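Print this page | E-mail this page

About the Flisside Manipulation Laboratory

The Flisside Manipulation Laboratory studies how robots can learn ordinary tabletop work from human guidance. It was founded in April by Gianni Rizzi and Thomas Russo and occupies two rooms in the engineering building at Jeltcombe.

Our principal method is called Fandura. An operator guides the arm through a task by remote control, and the system records the motion together with the camera view. A single policy is then trained on the recorded runs. In place of one command at a time, the policy predicts a short stretch of movement, carries out the first part of it, and predicts again. This allows the arm to correct its course while it is in contact with an object.

Much of our present work concerns hinged tools. A lever must be followed along its own arc, and a small error in the grip can put strain on the joint. The paper cutter has become our standard test for this problem.

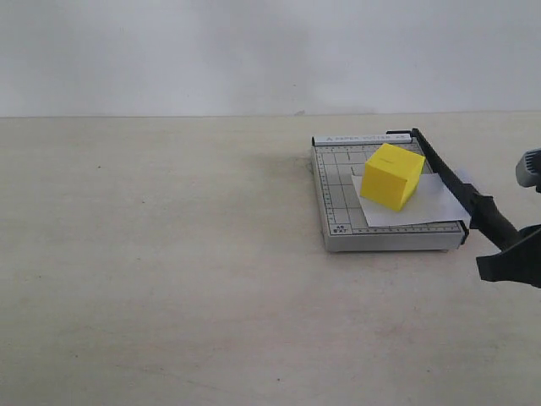 How many demonstrations does a new task require?
Most tasks in our set are taught with 60 demonstrations. Tasks that involve a hinge or a latch are given more, and the largest set we have collected holds 400.

In our most recent evaluation, the policy was run 203 times on tasks it had been taught, with objects moved to new positions before each run. Policies trained with the Fandura method finished more of these runs than our earlier step-by-step controller. The difference was greatest for tools with a handle. Performance remains weaker with thin, flexible materials, and this is the subject of our current study.

The laboratory accepts visiting students each term. Inquiries may be sent to the laboratory office at Jeltcombe.

Recent items
Vörös task set: notes for new users
Gripping levers and handles: a summary of results
Visiting student places at Jeltcombe
Page updated 06/06/2019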